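# Ein Grad weniger, und alle frieren

Ich wollte eigentlich nur meine Heizung ein bisschen runterdrehen. Dann habe ich bei einem Vortrag in Brurcombe Iraklis Nikolaidis kennengelernt, und seitdem führe ich ein Heft. Ein Heft! Für Strom, Gas und alles, was ich so einkaufe.

Iraklis leitet dort das Klimaprojekt Lullum, bei dem 53 Haushalte ein Jahr lang ihren CO₂-Ausstoß aufschreiben. Neun sind schon wieder ausgestiegen, meistens wegen der Zettelei (ich verstehe jeden einzelnen). Der Rest trifft sich einmal im Monat, trinkt dünnen Kaffee und streitet über Flugreisen. Im März war ich dabei und habe mich prächtig unterhalten, auch wenn mir jemand wegen meiner Avocados sehr ernst ins Gewissen geredet hat.

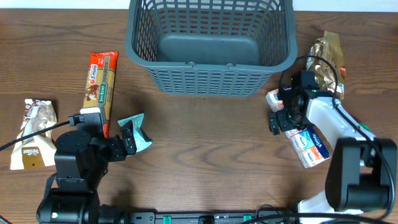
*Verpackte Lebensmittel und ein leerer Korb auf dem Holztisch*

Am meisten überrascht hat mich die Sache mit dem Essen. Ich hatte immer die Transportwege im Verdacht, dabei schlagen bei mir Käse und Butter viel stärker zu Buche. Iraklis hat mein Heft durchgeblättert, bei der Käseseite kurz gehustet und dann höflich weitergeblättert. Seitdem gibt es bei uns zweimal die Woche Linsen, und mein Mann trägt es mit Fassung.

Beim Heizen bin ich inzwischen bei 19 Grad im Wohnzimmer angekommen, mit Wollsocken und Decke. Für den Rest fehlt mir noch der Mut: Das Auto steht weiterhin vor der Tür, und der Sommerurlaub ist gebucht. Darüber reden wir dann beim nächsten Treffen, ich bringe den Kaffee diesmal lieber selbst mit.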